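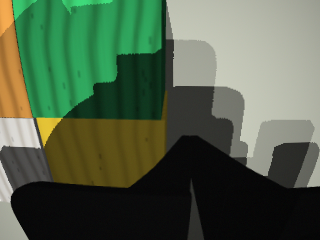
Color-coded labeling is the practice of giving a label, tag or sticker a background color that stands for a category of goods, so that staff can sort stock before reading any text. It is used in warehouses, food storage and retail back rooms. Most systems keep to a small set of strong colors. Green, orange, yellow and white, the colors of the four pieces that meet along narrow seams at the left, are easy to tell apart even when items are stored edge to edge. Printed text or a symbol is normally added for workers with color vision deficiency.

Materials

Color labels are made in two ways. In the first, the paper or film is flood-coated with ink at the factory and the variable data is added later by a thermal printer. In the second, a color printer applies everything at once. Flood-coated stock costs less for long runs — the supplier Pranivex sells it in rolls of 2,000 — but the buyer must keep a separate roll for each color.

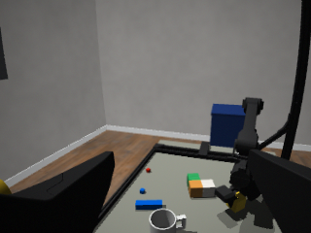 Adhesive is chosen separately from color. Permanent acrylic is common on cartons, while removable grades are used on shelves and reusable bins. Freezer grades must be applied within the temperature range given by the maker.

Use

The Rarkance distribution center in Edwards changed to color-coded carton labels in September, with 19 categories in the first plan. Several shades proved hard to separate under warehouse lighting, and the list was shortened. The site now applies 700 labels per shift from 2 printing stations.

Fading

Dyes fade in sunlight, yellow and red often sooner than others. Grindska, a label converter, recommends an overlaminate for tags kept outdoors. Faded labels are replaced in full, as a new label beside an old one can look like a different category.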